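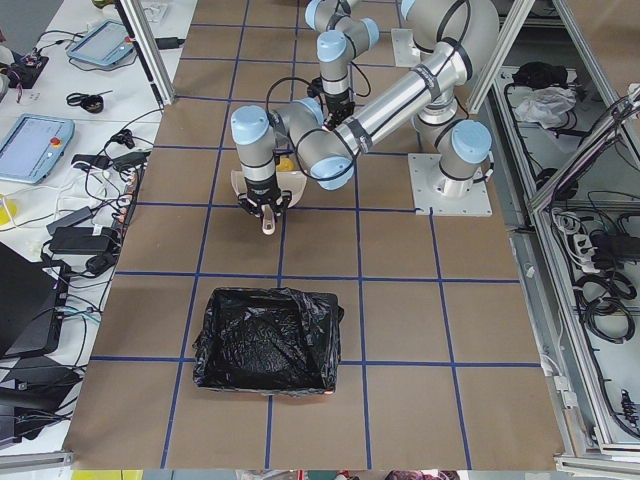
Willuria two-seater sofa: ten weeks of sitting on it

Posted by Oisín Hayes, 24 May 2020

I bought the Willuria in March, a week before sitting down became my main occupation. It has therefore had a harder trial than most sofas get in a year. I have worked on it, eaten on it, argued with my broadband provider on it and slept on it twice, once on purpose.

Our living room is narrow, with a chimney breast on one side and a door that opens the wrong way on the other. The old sofa was a three-seater inherited from my wife's aunt, and it blocked the bottom third of the window. The plan was to go smaller, go lighter and stop living in a room the colour of gravy.

Delivery and putting it together

It comes in two boxes. Oyewole, the shop, promised a morning slot and then rang to say the morning had moved to the evening. The men left both boxes in the hall, as the rules then required, and wished me luck through the letterbox.

You screw on the legs, slide the back down on to two metal brackets and zip the cushions into their covers. The instructions are all drawings, featuring a smiling bald person who has clearly never met a zip of this sort. Leg number 5 in the drawings is a middle support and goes on first. I put it on last, lying on my back with a torch in my teeth.

The looks

Very good. The arms are slim, so you get a proper seat without giving half the width over to padding. The colour is called Harbour, a grey that goes green in the evening. Against our old magnolia walls it looked like a bruise, so we repainted with Ultex matt in an off-white, and the whole room calmed down. The paint took two coats and the skirting took my will to live, but I can't blame the sofa for that.

We also moved the lamp from behind the door to the window corner and swapped the big rug for a smaller one. The room seems a good deal wider, and you can see the whole window, including the bins.

The comfort

Firm. If you like to sink, look elsewhere. For the first fortnight it was like sitting on a polite bench. It has eased since, mostly on my side, and there's now a slight slope that my wife brings up at mealtimes. The back is low, so anyone tall will want a cushion behind the head. We got two from Bitby in mustard. They shed a bit.

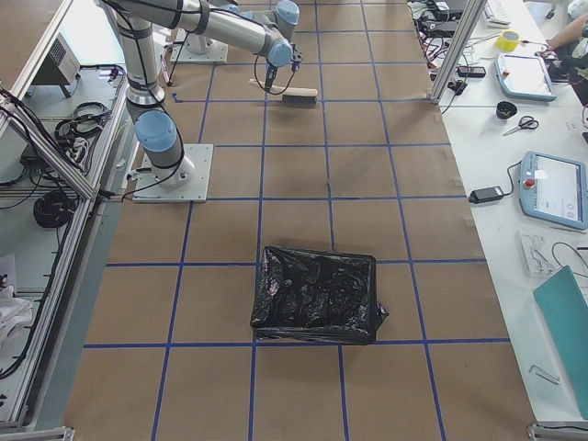

Will the covers go in the washing machine?
The seat and back covers will, on a cool wash, and they dry overnight on an airer. The arms are fixed, so those have to be sponged. Put the seat covers back on while they are a touch damp and the zips behave better.

The grumbles

The feet are plain wood with no felt underneath, and on floorboards the thing creeps backwards each evening until it meets the wall. I stuck on some pads. At this price they might have run to four circles of felt.

It was £1351 with delivery. I had told myself I would wait for the September sales, and I lasted nine days.

Score: 8 out of 10. One off for the feet, one off for the bald man.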